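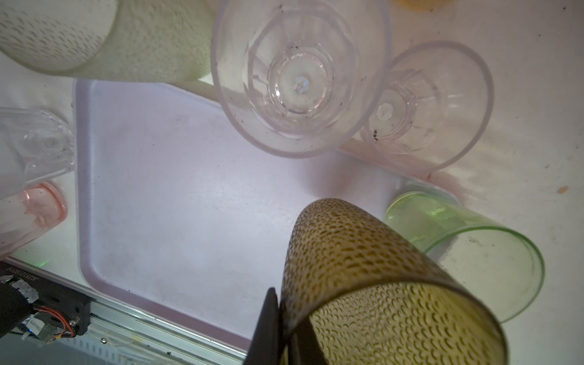 Thread: Plastic tumblers for a backyard party, buy or rent?

gratau_gal
Hosting my aunt's retirement party in September and I'm stuck on drinkware. Real glass is out because the patio is concrete and there will be kids running everywhere. Do I buy a pile of plastic tumblers or rent? The Munshi rental place wants 8 weeks' notice, and I've already missed that. I also found plastic stemmed ones that I kind of love, but will they tip over on grass?

MorenaMelis
Buy! I did this for my sister's wedding shower and I still use mine every summer. Get the bumpy textured kind — scratches don't show nearly as much, and wet hands can hang onto them. Skip the stems if anybody's setting drinks down on the lawn.

porchlight_pete
Gonna disagree with Morena. Buying sounds great until you have to store them. Mine ate up a whole closet shelf and I've used them 3 times. Call Mevside and ask about short notice, they squeezed me in once.
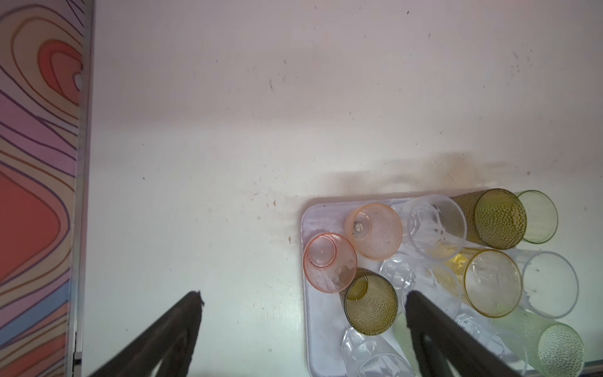 gratau_gal
Storage is a fair point, we have one closet and it's full of coats. My other worry is washing. Our dishwasher is old and runs hot, and I've already warped a set of salad bowls in it.

Maricel Sison
Top rack, no heated dry, and open the door when it's done. I've run cheap tumblers that way for years and they're okay. They do get cloudy, though, and no amount of vinegar fixed mine.

porchlight_pete
Cloudy cups at a retirement party, lovely.

MorenaMelis
Pete, it's lemonade in a backyard, not the opera! Nobody's holding their cup up to the light. Put a marker out so people can write their names on tape, and you'll need way fewer.

gratau_gal
Ooh, the tape idea is good. I'll call Mevside tomorrow morning, and if they say no I'm buying the bumpy ones. Pete, do you want to sell yours?

porchlight_pete
Make me an offer. You have to come get them.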